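Workshop tips: dust and an older desktop computer

Shut the computer down, switch off at the wall and pull the mains lead. Hold the power button in for a few seconds afterwards. Leads on the floor collect fluff and drag it towards the intake, so tie them up before opening anything.
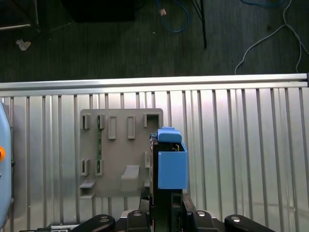
A soft paintbrush, 18 mm wide, is enough for most jobs. Work from the top of the case downwards. Hold each fan still with a finger while brushing – a fan spun fast by a vacuum nozzle can wear its bearing. Do not use furniture polish or damp cloths on any board.

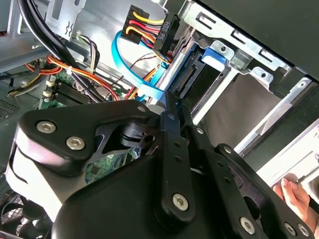

Side open, with the motherboard and memory slots in view.

Memory should only come out if there is a fault to trace. Open the clips fully, lift the module straight up and hold it by its short edges. Case screws go in a lidded tin. Seija Valtonen's July note on screw sizes still applies.
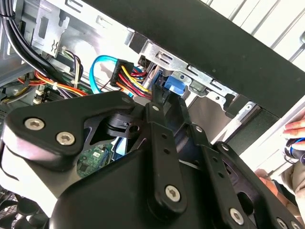 How often should the inside be cleaned?
Every 7 months in a carpeted room, sooner with pets.

Refit the side panel before plugging in.

Page checked Wed 4 September, E. Kariuki, Senthorpe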